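**Kemeys Residents' Health Group, minutes of the autumn meeting, 10 October 2019**

Nest Trevor took the chair and welcomed everybody, with a particular hello to the families from Tranda Court who were joining us for the first time (and who very kindly brought the plum cake). Apologies had come from the Ballunard side, where the buses were running late again. The minutes of the April meeting were read and agreed, with one spelling put right.

**1. Flu shots**

Nest reported that the clinic at Kemeys has been promised 700 doses for the season, to be shared between the residential homes and anybody in the neighborhood who wants one. We had a good long talk over whether the homes should go first. Most of us felt they should, what with people living so close together and sharing a dining room, and the nurse from Tranda Court told us very movingly how quickly a bug went through the second floor last winter. It was agreed that residents and staff of the homes will be seen in the opening week, and everybody else from the week after. Staff on night shifts asked if they could be seen before breakfast, and the clinic has said it will open the side room early for them.

**2. Visiting when there is sickness in a home**

This took up the largest part of the evening, and we were glad it did! At present each home makes its own rule, and several families said they had made the drive to Ballunard only to be turned back at the desk. Nest had drafted a one-page notice for all 4 homes to use, and read it aloud twice so that those at the back could hear. After some friendly back and forth, the words "unwell persons" were changed to "anyone with a fever, a cough or an upset stomach," which we all thought was kinder and a good deal clearer.

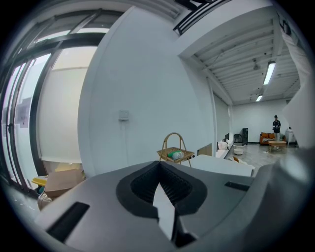

If a home closes one floor to visitors, can families still visit on the other floors?

Families can visit the other floors as usual, so long as they feel well themselves and wash their hands on the way in, and the home will telephone the family of anyone on the closed floor that same day.

The notice was approved as changed. Nest will send it to the homes, with a large-print copy for each.

**3. Handwashing talks at Trevar School**

The talks went down very well with the younger classes, we're told, and the teachers would like them again. There was a request for more songs and fewer leaflets, which raised a laugh. We have 40 leaflets left over, and these will go to the Tranda Court reception desk.

**4. Money**

The group has $40 in hand after paying for the hire of chairs. It was agreed to spend it on printing the visiting notice, and any change will go toward tea.

**5. Any other business**

A resident asked whether the clinic could put its telephone number on the appointment cards in bigger type. Nest will ask. Warm thanks were given to the kitchen at Kemeys for the soup, and the recipe has been requested by several people.

The next meeting will be in April, at Ballunard if the buses allow.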